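Textile Store: Winter Storage of Blankets and Linens

The Lonitz Local Museum will close its textile store to visitors from October while the household collection is repacked. The work is led by Heike Steinbach, keeper of textiles, and covers 200 blankets, bed linens and table covers, most of them given by families in Lonitz and Hiltau.
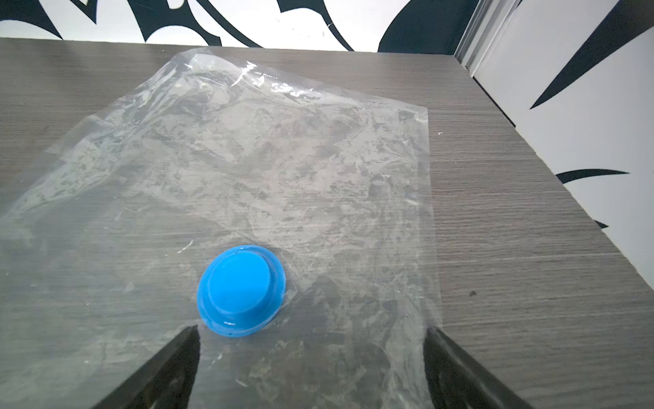 Wool and linen need clean, dark and steady conditions, and most damage in store comes from moths, damp and hard folds. Each piece will be checked, brushed where needed and wrapped in acid-free tissue before it is boxed. Members often ask whether the methods sold for use at home are suitable. A clear plastic vacuum storage bag will keep moths away from an everyday blanket for a season, but the film wrinkles and creases as it folds, and an old or fragile textile should not be pressed under it. For such pieces a cotton cover and a lidded box remain the better choice.

Items kept at home should be refolded along new lines twice a year. Lavender may be pleasant, but it does not replace regular inspection -- seams and hems should be looked at first. 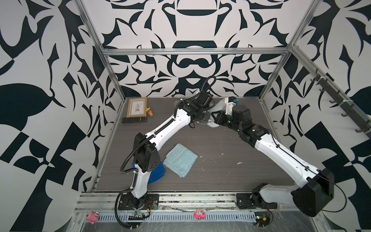 Photo: Arne Sperling

The repacked boxes will be moved to the upper store, where new shelving has been fitted. Researchers who need to see a particular piece during the closure are asked to write to the keeper at least four weeks ahead, giving the catalogue number if it is known. The reading room and the main galleries will keep their usual hours.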